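Home | Reviews | Methods | Kits | Forum

Review: the Bostitz fruit-basket benchmark
1/19/18 · 3 min read · 6 comments · 165 shares

Bostitz sells a benchmark the way other firms sell board games. You get a task list, a scoring sheet and a training recipe for two-handed robots, and you bring your own groceries. We ran it against Zovex, our usual baseline, with 100 trials on each. 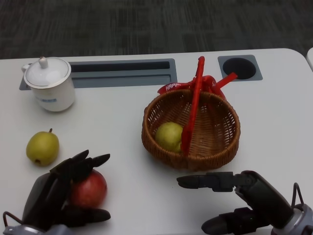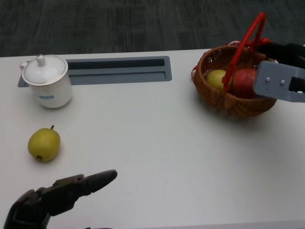 Fidik Sjögren

Both pictures have the wicker basket with the red handle, plus one pear lying on the table. The apple is down by the left hand in the first and in the basket in the second.

The recipe's one real idea is to train each arm separately and join them late. I expected nonsense and got decent results. Bostitz finished 6 more trials than the baseline — a smaller gap than the brochure hints at, but it came from the basket steps, where Zovex has always sulked. Handles are thin and they move when you touch them. Pears roll. Neither method has an opinion about pears that I'd care to repeat.

Setup is the weak part. The manual wants 1,644 demonstrations and is vague on what counts as one. The scoring sheet gives the same credit for placing an apple as for dropping it in from a height, so bring your own standards too.

Worth having if your lab already owns two arms. Wait for the August update if you need the scoring fixed.

Share | Print | Next review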